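Harkness Fund for Applied Robotics
Interim progress report: evaluation of the Flondari hand-held gripper kit
Submitted by Antonina Dovhaniuk, project lead, Etley
Date of submission: 15/09/2024

1. Purpose of this report

The grant was awarded so that Etley could assess whether the Flondari kit is suitable for recording household handling tasks in ordinary homes, and whether it should be bought for the second phase. This report covers the period from the delivery of the equipment in June. It sets out the work completed, the condition of the equipment and the matters on which we ask the Fund for a decision.

2. Work completed

The kit was supplied as a pair of hand-held grippers with cabling, a carrying case and a licence for the supplier's review software. Operators were trained over two days, using the supplier's written guide and our own task sheets.

The agreed target for the first phase was 1000 accepted recordings. At the close of the period 531 had been accepted. The shortfall arises mainly from the small objects group, where the review team applied a stricter standard than in the kitchen and laundry groups. We consider the stricter standard correct and propose to keep it.

Recording took place in furnished homes, on the surfaces that residents themselves use. The small objects group covers jewellery, watches, keys and similar items, handled in and out of shallow trays and lids.
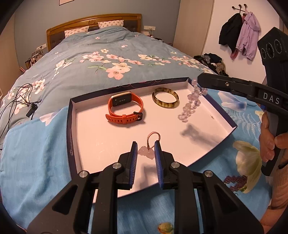
Figure 1. Small objects group: beaded bracelet and corded accessory at the tray, both grippers in use.

3. Findings on the product

Grip. The ribbed pads perform well on straps, cords and folded cloth. Smooth, rounded items are harder. Operators reported that bangles had to be approached from the rim, and the task sheet has been amended accordingly. Loose strings of beads can be lifted, but placing them down in a set shape remains unreliable and we have withdrawn that step.

Handling. The handle was judged comfortable for short sessions. Operators with smaller hands asked for a lighter return spring. The supplier has confirmed that one is available at no extra charge.

Cabling. This is the weakest part of the product. Cables catch on bedding and on chair backs, and time is lost in laying them out again between tasks. A longer lead with a right-angled plug has been requested.

Software. The review tool is clear and was learned quickly. Exporting large batches is slow, and the error messages do not say which file has failed.

4. Comparison with the alternative

The Tăng kit, named in our proposal as the alternative, was examined for a shorter period on loan. Its software is better and its export function gave no trouble. Its pads are wider, however, and operators could not pick up thin chains from a flat surface. We do not recommend it for the small objects group.

5. Expenditure

Spending on replacement pads, cables and travel to homes came to £3762, within the sum allowed. No transfer between budget headings is requested.

6. Decisions requested

We ask the Fund to approve an extension of the first phase so that the remaining recordings can be completed to the present standard. We also ask for agreement in principle to the purchase of further Flondari kits, subject to a satisfactory trial of the revised lead. The amended task sheets and the full operator comments are available on request.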